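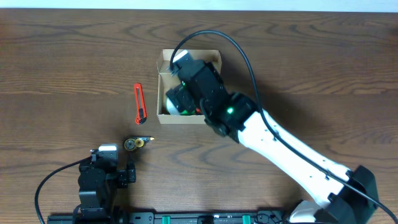 The Good Cardboard Box

Everybody I know keeps too many boxes, and Trinidad Olivares keeps more than most. Her stationery shop, Ritilero, sends out almost 500 parcels every August, and the back room is given over to cardboard from the floor to the top of the window. I went in meaning to stay an hour and was still there when she locked up, with packing tape on my sleeve and a much better opinion of the humble open tray.

A shallow box, she told me, is the one people overlook. They reach for something deep, drop everything in and then spend the evening stuffing paper around it (I have done this every Christmas of my adult life). With low walls and no lid you can see what you have, and your hand goes straight to the bottom without knocking anything over.

She packs on a plain wooden table, the grain all loops and swirls, and likes only a few things beside her: the box, an orange utility knife, whatever is going in next. Round things worry her most. Anything shaped like a cylinder goes into a corner first, where two walls can hold it, and the flat things follow.

Her trays come from Leiva, folded flat in bundles of 64, and she trims the odd one down for a smaller order — slowly, with the blade pointed away from her. The offcuts go in a drawer. I went home with a handful of them, and they are now dividing up my button tin very nicely.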